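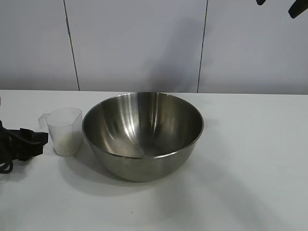 How to Wash and Soak Rice Before Cooking

Most short grain rice comes out better if you wash it first and let it sit in water. The whole job takes one bowl, a measuring cup and a strainer.

Use a bowl that looks too big. Rice needs room to move when you stir it, and a metal mixing bowl is easy to rinse afterward. A wide one also lets you see when the water is clearing.

1. Measure the rice. Use the same cup every time, and level it with a finger. If yours came with a rice cooker, remember that it usually holds less than a standard US cup.

2. Tip the rice into the bowl and cover it with cold water. Swirl it twice and pour the water off right away. The first water is the cloudiest.

3. Stir the wet rice with your fingertips for a few seconds - don't squeeze it. Add more water, swirl and drain.

4. Repeat until you can see the grains through the water. Three or four rounds is normal. It will never be perfectly clear.

5. Cover with fresh water and soak for 30 minutes. In warm weather, put the bowl in the refrigerator.

6. Drain in the strainer for five minutes, then cook.

Long grain rice needs only a 15-minute soak. Skip the washing if the bag says the rice is enriched, or the added vitamins go down the sink.

Bindu Nadar wrote in to ask about soaking overnight. It works for brown rice, but white rice gets soft and breaks when you stir it.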